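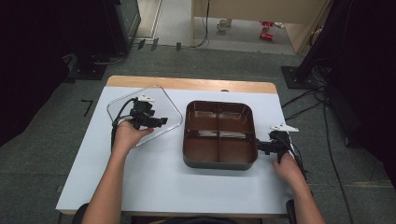
Do packers lose their place at the table when a machine takes over closing the trays? At our Prirnstead shop they kept it, but the work at the table changed, and these tips come from the first months of that change.

Search tips, recipes, tools

Workshop Tips: Sharing a Packing Table With Automation
Sun 15 November

Hand grippers. A person holds one in each hand and does the job at normal speed, and the machine later learns from those runs. Keep both elbows close to your sides. Swap out after 20 minutes even if you feel fine. Your thumbs get sore before your arms do.

Cables. Run them off the side of the table nearest the hand they belong to. If a cable pulls on your wrist, stop and move the slack before you start the next tray.

Trays and lids. A four-part tray with a clear lid is a good one to learn on. Clear plastic is hard to see on a white table, for people too. Tilt your head a little and look for the edge. Grip the tray by the outer wall and leave the divider alone.

Table top. Wipe it with a damp cloth and dry it right away. We used a spray cleaner at Plesport and it left a film that made the lids slide.

Chairs. Push them under or take them out. Most people work better standing for this.

Breaks. The Hokard line closes trays through lunch now, so breaks no longer have to be staggered. All 8 of us on the day shift eat at the same time. Whoever checks the line first after lunch should look at the last few lids before loading more trays.

Pay and hours. Get these in writing before the machine comes in. Ours stayed the same, but the job title changed from packer to line tender, and the old title was on the overtime form until January. Ask who fixes the form.

Jams. Press stop, wait for the arm to settle, then reach in. The Guerra manual has this on page 138. Tape a copy to the wall where you can read it from the table.

3,281 shares
20 comments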